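Momitz folding kit: worth a trial?

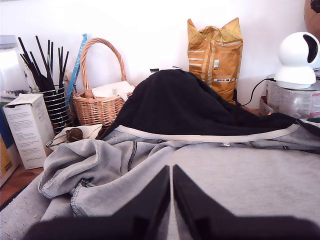 Momitz wants $1,000 for the kit, plus a service plan from November. The sales page promises a folded hoodie in 3 minutes - on a flat, clear table, with the zipper closed. Whose laundry looks like that? Flotitz, which sells a rival arm, at least admits that hoods are hard.

We asked Momitz for its failure rate on zip-up sweatshirts and got a brochure. The trial runs 22 days and you pay return shipping on 2 boxes. I'd wait.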